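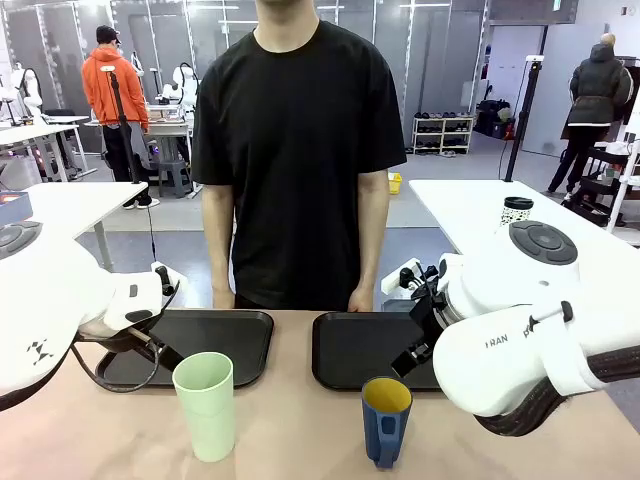

I have been wanting to do a piece on trays for ages, and everybody I mentioned it to told me to go talk to the woman who runs the floor at Babić, the coffee place on the corner with the 34 seats and the long wait for a window table. She has been carrying drinks there for nine years and she has opinions, lots of them! Plain black rectangular trays are her favorite, and two of them laid side by side on a pale table, with a tall mint-green cup and a blue mug with a yellow inside standing in front, is pretty much how she likes to start explaining things. "Everybody looks at the cups first," she told me. "I look at the trays. I want to know how much room I've got."

We sat in the back before opening, and I asked her why rectangular. I always figured waiters used round ones. "Round is great if you're holding it up on one hand in a crowd," she said. "We're not that kind of place. I carry with two hands, I set it down on the table, and the corners line up with the edge. With a round one somebody always sits there turning it." She showed me with the sugar bowl and a menu, which sort of worked.

Color was a bigger subject than I expected. The owner had wanted white trays when they redid the room last April (they got their catalogs from Flestau, and she still has the pages she marked up). She talked him out of it. "White shows every ring of coffee. Black shows crumbs, okay, but a crumb you can brush off. And a light cup on a black tray, you can see it from across the room. I don't have to squint at what's ready to go out."

So what about tall cups? I break those at home, and I wanted to hear it was the cup's fault. She laughed at me. "Tall goes in the middle, or close to your body. People put the tall one out by the far edge because that's where there's space left, and then they turn a corner." For mugs her rule is that the handle points at the person who's going to drink from it, and she swivels each one as she sets it down. She does this at home too, for her kids, who couldn't care less.

I asked about mugs with a different color inside, because I'm a sucker for them. She is too. "Yellow inside is cheerful with tea. With black coffee you only see it once you've drunk some, so it's like a little present." Her one complaint is that they don't match anything, and she has quit trying. The shelves at Babić hold stuff from Garnex, stuff from the old Fisis outlet that closed, and a few pieces customers brought in and never took home.

Her limit is ten cups on one tray, and she'd sooner make two trips. "New people want to show you they can do it all in one go. I tell them the second tray is right there. Use it."

Then the first customers came in and she was up and gone with a tray under her arm, so I never got to ask about saucers.

Home Kitchen Table Talk Interviews Archive Contact

Comments

Handle toward the drinker, yes!! My grandmother was strict about this and I thought she made it up.

What about lefties though? I'm forever turning my mug back around.

We have the white trays where I work and she is so right about the rings.

Please go back and ask about saucers.

Last updated July 25, 2026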